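Shared Path and Bike Parking Inspection Checklist
Site: Vokden Road path, Givon end to the Semwal underpass
Date of inspection: 18/09/2023
Inspected by: Seema Agarwal
Reviewed by: Manju Nishad
Length inspected: 922 m

Ratings: OK = no action. M = monitor at next visit. R = repair. U = urgent, close or barricade the same day.

1. Path surface
1.1 Cracking, open joints: M. Hairline cracks across the full width near the Givon gate. No vertical lip found.
1.2 Potholes, edge breaks: R. Edge break on the north side at 183 m from the gate. Saw cut and patch. Do not feather the edge.
1.3 Tree root lift: R. Lift of 40 mm at the second plane tree. Grinding was done in June and the root has come up again. Needs root barrier.
1.4 Loose gravel, leaf litter: OK.
1.5 Standing water: M. Silt line at the low point suggests ponding. Recheck after rain.

2. Signs and markings
2.1 Center line visible: R. Worn through on both curves. Repaint with non-slip marking.
2.2 Shared path symbols at entries: OK at Givon, missing at the underpass.
2.3 Give way markings at driveways: OK.
2.4 Sign posts plumb and tight: M. Post at the school driveway turns by hand. Clamp tightened, footing not checked. 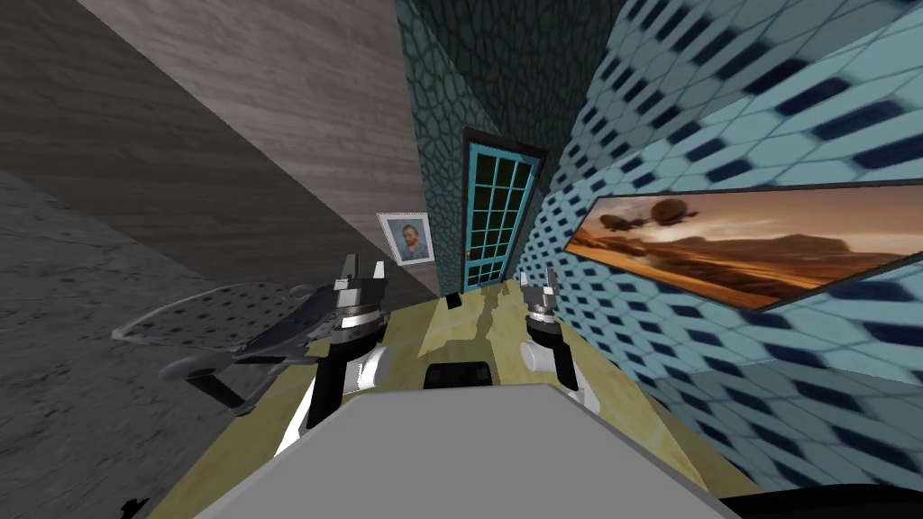

Two-arm setup, simulated view.

3. Bike parking hoops
3.1 Hoops firm in base: U. Last hoop at the underpass end moves at the baseplate, two anchor bolts missing. Taped off. Clikeck to supply matching bolts; do not substitute a smaller size.
3.2 Clearance from wall and curb: OK, except the hoop beside the bench. A bike locked there sticks out into the path.
3.3 Abandoned bikes: one frame without wheels, tagged. Remove if the tag is still on at the next visit.
3.4 Coating, sharp edges: OK.

4. Underpass
4.1 Lighting: R. Two fittings out at the Semwal side. Same circuit, so check the breaker before ordering lamps.
4.2 Drain grates: OK. Bars run across the direction of travel, as required.
4.3 Handrail: M. Light rust at the lower bracket.
4.4 Sight line at exit: R. Hedge grown over the inside of the bend. Cut back to the fence line.

5. Bollards
5.1 Reflective bands: R on the center bollard at Givon. Band torn, about half left.
5.2 Lock and hinge on removable bollard: OK, greased.

Reviewer comments (M. Nishad)
Item 3.1 agreed as urgent. Leave the tape up until all four bolts are in and torqued.
Item 1.3: please attach the level readings from June so the rate of lift can be worked out.
Item 4.4: the hedge belongs to the adjoining lot. Send the standard notice before any cutting.
Item 2.2 has no rating for the underpass entry. Enter as R.

Percent of listed items checked: 100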